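Keeping summer vegetables happy for more than a couple of days

I used to come home from the Ogola farm stand with two full bags, shove everything into the bottom drawer, and then wonder why half of it was sad by the end of the week. It took me an embarrassing number of years to sort out which things like the cold and which ones sulk in it, so I'm writing it all down for anybody who shops the way I do (too much, and on an empty stomach!).

## The counter crowd

Tomatoes stay out, stem side down, in one layer if you have the room. Potatoes and onions stay out too, but keep them apart - I have the onions in a basket by the back door and the potatoes in a paper bag in the hall closet. Whole winter squash will sit happily on a shelf for weeks.

## The fridge crowd

Greens get washed, spun and rolled up loosely in a clean dish towel, and the whole roll goes into a bag left open at the top. Carrots and radishes need their tops cut off the minute you get home, and if they've already gone bendy, an hour or two in a bowl of cold water perks them up nicely. Celery I wrap in foil, the way my grandmother did in her kitchen in Presley, and it really does stay crisp that way.

## The in-betweeners

Cucumbers, peppers and eggplant are the fussy ones. They don't love a very cold fridge, but a warm kitchen wrinkles them fast. I keep mine in the door or on the top shelf toward the front, wrapped in a paper towel, and try to use them within about 4 days. Pick an eggplant with smooth, shiny skin, and don't pass one up over a single little brown mark - just trim it off when you slice.

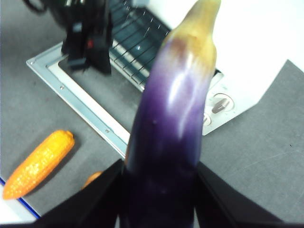
*A long, slim eggplant, deep purple fading to pale yellow-green at the tip.*

The slim kind cooks quickly, so cut it thick if you're roasting it, and go easy on the oil at first. You can always add another spoonful, and eggplant will drink up whatever you give it.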